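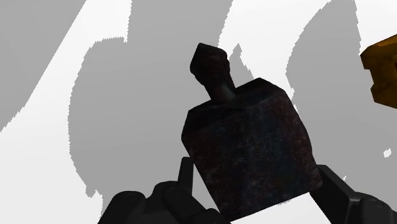 Student Projects > Robotics > Teaching by Demonstration > Group Report

Last updated: June

Teaching an arm to pick things up by remote control sounds like the sort of project you choose because you would rather play games than write code. That was certainly why I chose it. Our group (Mitsuko Shimada, Čestmír Jurčo and me, Sinéad Mac Mathúna) spent the term steering a simulated two-fingered gripper with a hand controller, recording everything we did, and then training a program to copy us. The dark block with the knob on top became our main test object, partly for its rusty look, which Mitsuko liked, and partly for the way it has to be pinched: one finger on either side, near the base, with the knob left well alone. Every new driver goes for the knob. It looks like a handle and it is lumpy all the way round, so we made a rule early on that a demonstration only counted if the fingers closed on the body.

What we set out to do

The task was to pick up the block, hold it clear of the surface and put it down on a marked square. We wanted to know whether demonstrations from one careful driver taught the program more than the same number from several careless ones. We had no trouble recruiting for the second group.

Our supervisor, Dr Zelenák, suggested doing the whole thing in simulation first. The real arm in the Lendton lab was booked until after our deadline, so her suggestion had a certain force.

How we collected the demonstrations

We recorded 400 attempts and kept 198. The rest were thrown out for grabbing the knob, dropping the block, missing the square, or in one long afternoon of Čestmír's, driving the gripper steadily into the table while he looked at the wrong window.

The controller sends hand position and a trigger value to the simulator, and the trigger opens and closes the fingers. There is no force feedback, so you judge the grip by eye. This is harder than it sounds with a very dark object between black fingers. We lightened the display for the later sessions and the drivers stopped complaining about that and complained about the controller strap.

Training ran for 3,000 steps on the lab machine. We tried 2 versions, one trained on Mitsuko's demonstrations alone and one on a mixed set of the same size.

What happened

The Mitsuko version was smooth and quick whenever the block started near the middle of the workspace. Move it towards a corner and it reached, with great confidence, for the place where the block would normally have been. The mixed version wobbled. It paused halfway down, as Čestmír does, and sometimes opened the fingers a second time for no reason we could find apart from the fact that I do that. But it coped with the corners far better, and when it missed it usually went back for another go.

We think this is down to the mistakes. Mitsuko hardly made any, so her version never saw one being put right. The mixed set was full of near misses and corrections that still ended with the block on the square, and those survived our sorting.

Problems

Our rule about the knob was applied by whoever was awake. When Ľubomír Slanina from the Gavix group checked a batch for us, he found several knob grabs marked as good, most of them mine. We sorted the set again before the final training run, but the earlier test results used the old labels and should be read with that in mind.

We also changed the height of the marked square partway through and did not write down when. Mitsuko worked it out from the recordings, which took her an evening, and she has asked for this to be mentioned.

Next steps

Dr Zelenák would like the mixed version tried on the real arm, starting with something lighter than that block. The recordings and the sorting notes are in the group folder, and the controller is back in the cupboard with a new strap.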